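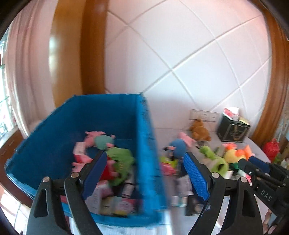 Pre-session checklist, hand-held gripper demonstrations
Task: crate and soft toys, tabletop
Site: Nokutden, tiled room
Checked by: Colette Millet
Month: November
Result: passed with comments, 3 items open

Work through the sections in order. Mark each item OK, OPEN or N/A and write a comment for anything that isn't OK. Open items in section 1 or 2 stop the session. Open items elsewhere can be carried over if the lead signs for them.

1. Gripper

1.1 Finger screws tight, none missing. OK
Comment: All pivot screws at the fingers checked with the small hex key. The right side took a slight turn. No thread lock on these yet.

1.2 Grip pads fixed along their full length, texture not worn smooth. OK
Comment: Blue pads. The left one has a small lift at the lower corner, under a fingernail's width. Pressed back down and it held. Replace at the next service.

1.3 Fingers free of cracks, especially at the corners of the triangular cut-outs. OK

1.4 Fingers open and close through full travel without catching. OK
Comment: Done ten times slowly and ten times at working speed. There is a faint click near full open that was also there at the last check. Not getting worse.

1.5 Pinch points at the linkage known to the person holding the tool. OK
Comment: New demonstrator shown where not to put the second hand. The bracket next to the right finger is the place people reach for when the tool gets heavy. Hold the handle only.

1.6 Battery seated, charge above half. OK

2. Table and room

2.1 Tabletop stable, does not rock when leaned on. OK

2.2 Power outlet on the wall clear of liquids and loose cables. OK
Comment: The outlet panel sits just above the table, so anything pushed to the back ends up under it. Keep drinks out of the room. Chargers go in the other outlet by the door during recording.

2.3 Floor clear for one full step back from the table in every direction. OPEN, then OK
Comment: Two shipping cartons from Brunet were behind the demonstrator's standing position. Moved to the hallway before the first take.

2.4 Drawers of the wooden cabinet closed. OK
Comment: They slide open a little on their own. Check again after the break.

2.5 Window light not shining straight into the wrist camera. OPEN
Comment: The window is strong in the morning. The curtain covers part of it when drawn, but the left side of the picture still washes out when the tool turns that way. Fluruta has asked for daylight in the set, so we are not blacking the window out. I reviewed the test takes and the crate and the toys can be told apart in all of them. Cleared to proceed by the lead. Leave the item open until someone has looked at an afternoon take.

3. Objects

3.1 All objects on the approved list. OPEN
Comment: The plush toys and the crate are on the list. The red plastic bag is not. It can stay on the table as background, but do not use it as a target until it has been added. Thin plastic gets drawn in between the pad and the finger.

3.2 No sharp edges, glass or loose batteries in the crate. OK
Comment: Went through the crate by hand, including the small boxes at the bottom.

3.3 Soft toys checked for loose eyes, buttons and threads. OK
Comment: One thread trimmed on the green frog. The brown bear is fine.

3.4 Tin box placed so it cannot be pulled off the table. OK
Comment: It has the tissue box on top. Treat the two as one stack and don't work close to it with the crate in the gripper.

3.5 Crate handled within limits. OK
Comment: The crate is large for this tool. Grip it at the rim with both pads touching before you lift, and keep it low over the table. It will tilt as it comes up. A small tilt is acceptable in a demonstration, a spill is not. If toys fall out, finish the movement, set the crate down and mark the take as failed. Do not grab for them with your free hand.

4. Demonstrator

4.1 Sleeves rolled or tight at the wrist, no rings, no lanyard. OK

4.2 Demonstrator has read the task card. OK
Comment: The card still says "move the crate" with no end point. I wrote in "set down flat on the tabletop" by hand. Notusex should reprint it.

4.3 Speed. OPEN
Comment: The lift is too fast in several of the practice takes and the crate comes out as a blur. Apart from the strain on the wrist, the tracking drops out when the tool is swung. Count to two on the way up and two on the way down — it feels slow, but it is closer to what the arm can copy later. Retest with the same person before the next batch.

4.4 Break schedule agreed. OK
Comment: Five minutes off after every 20 minutes. Crate takes are heavier than single-toy takes, so alternate them where the plan allows.

5. Recording

5.1 Lens clean. OK

5.2 Both fingers in view at full open and full close. OK

5.3 Storage space sufficient. OK
Comment: Counter stood at 1,541 takes before we started. The target for this task is 4,000. The current drive won't hold all of that, so swap it before the second half.

5.4 No faces, name tags or screens visible from the working position. OK
Comment: Checked with the tool pointed at the window as well. Nothing readable outside.

6. Close-out

6.1 Gripper powered off and hung on its hook, fingers closed.
6.2 Crate returned to the floor, not left on the table edge.
6.3 Failed takes marked before upload.
6.4 Carried-over items copied to the next sheet: 2.5, 3.1, 4.3.

Signed: C. Millet
Start of session: 9:40 a.m.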